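Perception / planning engineer – cloth folding, Zonen team at Flastmont

Contract, 18 months, start July if we can get the paperwork thru. Mostly on site, Thursday from home is fine.

We write the software that gets two-arm cells to sort and fold kids' clothes. State estimation on crumpled fabric, grasp point selection, replanning when the cloth doesnt do what the model said. Shirts are decent. Pants are not. Prints and faded denim still throw off our segmentation and that's the first thing on your plate.

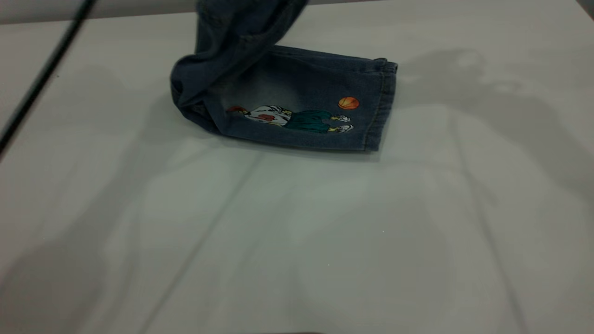
Jeans on the white table, basketball player print on the leg.

You need: solid Python, enough C++ to fix a driver, real time spent with depth data or point clouds. Motion planning a plus. Cloth sim a big plus – ours is called Văn and it's slow, 632 open tickets between that and the planner. No PhD needed.

You'd join a group of 37, working day to day with Essam Amrani (planning) and Hiếu Nghiêm (perception). Code review is quick, meetings are short.

To apply: resume plus 2 pages max on somthing you built that broke and how you tracked it down. Send to Hiếu through the Baser jobs portal. No recruiters pls.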